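Nomar Traders' Club
Minutes of the monthly meeting, 9th August

Present: Kojo Aryee (chair), Mirjam Aerts (minutes) and eight members. Total 10.
Apologies: two, received by email.

1. Minutes of the last meeting
Approved with one correction. Under item 4, "stop order" should read "limit order."

2. Account report
The club's pooled practice account stood at $2,493 at the close of trading on Friday. It opened the year at $3,000. Most of the loss came from two positions in euro/dollar that were held over a weekend against the club's own rules. Kojo asked that open positions be closed by Friday noon from now on unless the group has voted to keep them. Agreed.

3. Trade log
Mirjam went through the log for the last quarter. It has 61 entries. Several have no reason written down for getting in, and a few have no exit price. Members were reminded to fill in the entry on the same day. Old entries with gaps are to be completed before the next meeting if the member still has the broker statement.

4. Broker
The Gimis account charges a fee after three months without a trade. Two members have been charged. Kojo will write to Gimis and ask whether the fee can be refunded. The Jacobs account has no such fee, but its spreads on the yen pairs are wider. No decision on moving. To come back in September.

5. Position size
Long discussion. The current limit is two percent of the account on any one trade. One proposal was to cut this to one percent until the account is back at its starting level. Carried, seven in favor, three against. The limit applies from the next trade.

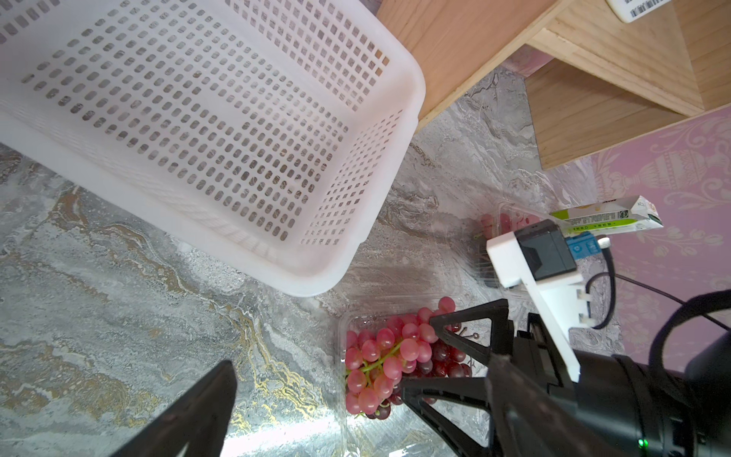
6. Beginners' evening
Will run over two sessions, the first on reading a price chart and the second on orders and margin. Mirjam has a draft handout and will send it out for comments. Kullus charting software will be used for both sessions, on the free plan. Members who can bring a laptop should tell Mirjam.

7. Other business
A question was asked about taxes on the practice account. Kojo will check and report back.

Next meeting: September, date to be sent by email.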